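3.2 How people describe a towel

I went into the Sundside interviews expecting to talk about laundry schedules. What I got was 30 people telling me, at length, what a good towel feels like! Almost everyone reached for the same few words (thick, fluffy, scratchy, thin), but they meant very different things by them. One woman in Stevley called a towel "thick" when it took two days on the line in November. A man two streets over said "thick" and pinched the hem.

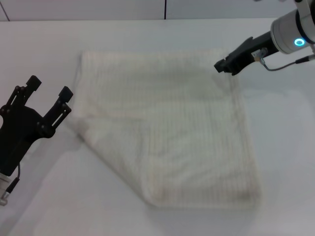

112

So I stopped asking people to rate towels on a scale and just let them talk while they had one in their hands. Chidubem Ogbonna ran the same kind of session in Divondale, and when we put our notes together we had 596 separate remarks to sort. We read all of them twice, over a lot of tea, and argued about maybe a dozen. The biggest group by far was about touch. Color came up far less than I'd guessed – most people only mentioned it when they were complaining about stains.

The edge surprised me most. I hadn't put a single question about edges in my guide, and people kept going back to them anyway. They ran a thumb along the hem, folded it over, and told me about towels that had frayed after one summer. A few of them judged the whole towel that way and barely touched the middle.

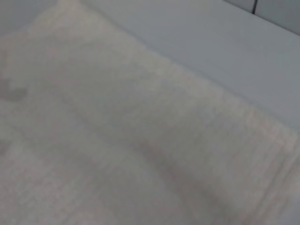
3.3 Old towels and where they go

Next I asked what happens when a towel gets too worn for the bathroom. I loved this part. In Stevley the usual path was beach, then dog, then floor. In Divondale people skipped the beach (it's a long drive) and went straight to the car trunk. Two families who had moved from Colombo kept worn towels for the kitchen and cut them into squares, and they were pretty shocked that anybody would throw one out.

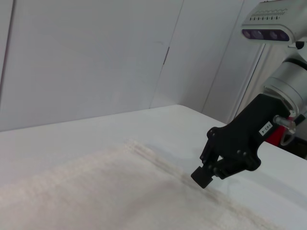
Figure 4. Cream-colored towel spread on a white tabletop.

I should say that we didn't ask about income, and I wish we had. I come back to that in Section 5, along with the question of who in the house decides when a towel is done.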